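Projects > Design and Everyday Life > Student reports

Does a basket keep a table tidy?
Gunnlaugur Holst, Praststead, 23 January 2019

The storage guide we were given to test, from the Brustby home range, claims that one open basket will cut tidying time by 80 per cent. I did not believe it when I started and I believe it even less now. The guide never says whose table was tested, or what was on it.

My plan was simple. Small things left out on the table go in the basket, and for five evenings I write down how long the clearing takes. Figueroa, my project partner, thought the basket saved time. My notes say it moved the mess from one place to another – and then we had to look through it.

The guide also says holes in the sides let you "see everything at a glance". I tried this from a chair and from standing up. Sitting down, I could tell that something was inside, but seldom what.
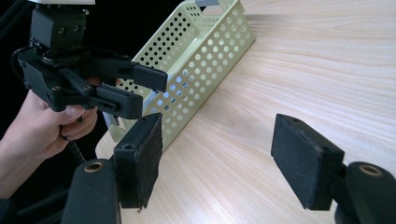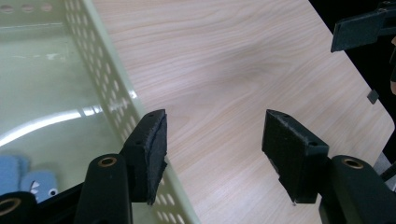 Soft toys were the hardest group to judge. They do not stack, they take up room that pens and keys could use, and the guide leaves them out completely. The light blue one with the row of white teeth, in the second picture, is easy to spot from above, but I would not call that storage. A box with a lid might do better, though I have not tested one and the Forno catalogue makes much the same promises. I plan to repeat the test in February with two baskets.

Contact the project office | © Praststead student projects | Back to top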